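4.2 叠衣任务上的整机评测

本节评测的是Mimen双臂桌面套件(以下简称Mimen),出厂配置,未改硬件。对照为Broveck的同类套件,策略网络、训练脚本两边一致。选叠衣是因为柔性物体对夹爪和标定误差都比较敏感,刚性抓取拉不开差距。

安装:两个底座固定在同一块安装板上,板子锁铝型材导轨。厂家手册写的是先装臂后走线,我们试下来反过来更省事。标定用随机附带的Morelli工具,单次耗时470秒,中途掉线要从头再来,这点比较烦。标定完成后两臂之间的相对位姿不再手动调整。

任务设置:T恤平铺于桌面,双臂折叠成形,再码放到桌角的衣物堆上。桌面为带斑点的浅色台面,三面围板,减少背景干扰。不限定衣服的初始褶皱,只要求大致摊开。领口一侧的抓取最容易出问题,夹浅了滑脱,夹深了会把下层一起带起来。
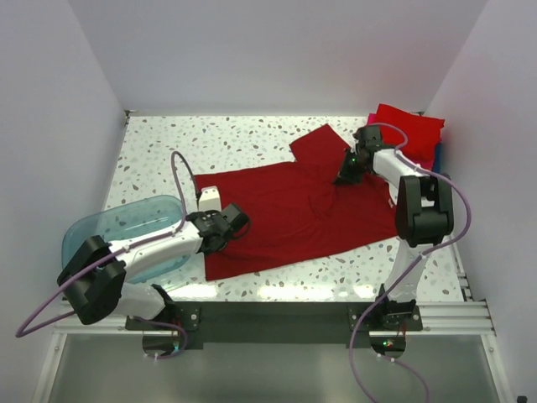
图3 任务执行中的工作区,右臂夹爪夹持红色T恤领口附近,左臂悬于衣身左侧上方。

数据采集共得到2,549条轨迹,剔除超时与通信中断的以后全部用于训练,没有再做人工挑选。遥操作端是Grirex的主手,与Mimen的接口基本即插即用,但默认力反馈增益偏高,操作员练习阶段普遍觉得手酸,后来调低。Broveck一侧采用相同流程,条数对齐。

评测时每套设备连续运行,中间不重新标定。判定标准:成品外形为矩形,领口不外翻,允许中部有轻微拱起。判定由两人独立完成,不一致的看录像再议。失败分类见附录,这里只说主要的。

第一类,对折后层间错位。多出现在长条形中间状态,两侧夹爪松开的时刻不同步,一侧布料被带偏。Mimen的控制器在这里有明显的延迟抖动,固件升级之后有所改善,但没有消失。

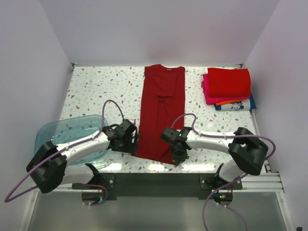 图4 T恤沿长度方向折成窄长条的中间状态,中段仍有布料未完全展平。

第二类,夹爪空夹。指尖与桌面间隙设得保守,薄布料常夹不起来,把下压深度略微加大后好转,代价是指垫磨损变快。累计运行超过700小时后,右臂指垫更换2次,左臂未换。指垫是易损件,但套件里没有配备用件,需要另购,到货也慢,建议采购时一并下单。

线缆方面,外置线束用线夹固定在臂上,夹爪上方留出弧形余量。好处是检修方便,坏处是腕部大角度旋转时要留意余量够不够。我们在轨迹规划里加了关节限位,此后没再因线缆停机。

总体看,Mimen的重复定位够用,短板主要在标定软件和易损件供应上,机械本体问题不大。Broveck的软件成熟一些,但底座占位更大,同样的台面上放衣物堆就显得局促。两者在叠衣成功率上的差别小于操作员之间的差别,所以不建议单凭成功率选型。

需要说明的是,以上结论只适用于短袖T恤,长袖和带拉链的衣物未作测试。不同颜色面料对视觉的影响放在4.3节一并讨论,那里也会给出换用侧置相机视角后的的结果。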